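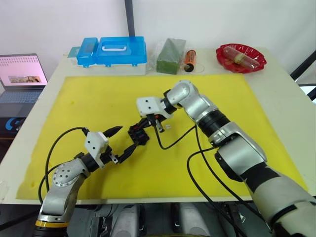

Wiring bench, notebook entry
Sep 16, 2024
Entered by: Raili Suominen
Read and countersigned: Kamrul Biswas

Subject: fuse boxes and short harnesses, Clasmont order

1. Condition of the bench

The yellow foam mat remains on the white table and is to stay there. Kerttu Aaltonen asked in February whether it should be replaced with the grey rubber sheet from the stores. The present view is that it should not. Black parts are easily found against the yellow, and a dropped lid does not skate off it as it does on the bare top. The mat is to be wiped at the close of each session with a cloth that has been wrung out well. Solvent is not to be used on it.

The mat does not reach the rim of the table on the front or at the sides. Colleagues are asked to leave that margin clear of tools and cups.

2. Harnesses

The black harnesses for this order are to be handled by both ends whenever they are lifted. A harness picked up by one end swings, and the weight of the connector then falls on the wires at the point where they enter the housing. Two were returned to Brumodska in February with that fault, and Rimantas Jõgi has asked that it should not occur again.

Connectors are to be looked over before the harness goes into its tray. The points to check are:
Seating of the wires at the rear of the housing
Damage to the locking tab
Dust or foam crumbs in the openings

Of the harnesses checked under this entry, 13 were passed and placed in the upper tray. One was set aside with a doubtful locking tab. It carries a paper tag and should not be returned to the tray until Eetu Rautiainen has seen it.

3. Fuse boxes

The boxes are the small black blade type with a clear lid. They are held by the sides of the base. Pressure on the lid itself is to be avoided, as the clear plastic marks readily and the customer has remarked on scratches before.

The mounting tab has a single round hole. It should be checked for moulding flash before the box is accepted. Where flash is found it may be trimmed with the small knife, working away from the tab, and the box then brushed out. A box with a crack running from the hole is to be rejected and not trimmed.

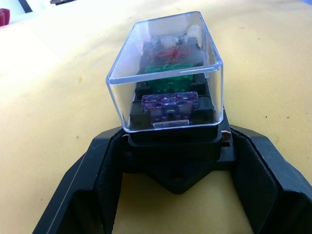
Lids are to be left on during storage and transfer. If a lid must be removed for inspection, it is kept with its own base, for the fit varies a little from one piece to the next. Kamrul Biswas tried exchanging lids within the last carton and found several that would not close flush.

The stock sheet gives 86 boxes for this order. The sheet has not been compared with the shelf, and the figure should be treated accordingly.

4. Matters outstanding

Pellis have not yet confirmed whether the box is to be supplied already joined to the harness or packed separately. Until they do, the two are to be stored apart, harnesses in the upper tray and boxes in the lidded carton beneath.

The label roll is nearly finished. A new one has been requested under shelf code 19.

The drawing at the bench is revision 2. Any earlier print found in the drawer should be handed to R. Jõgi for disposal.

R.S.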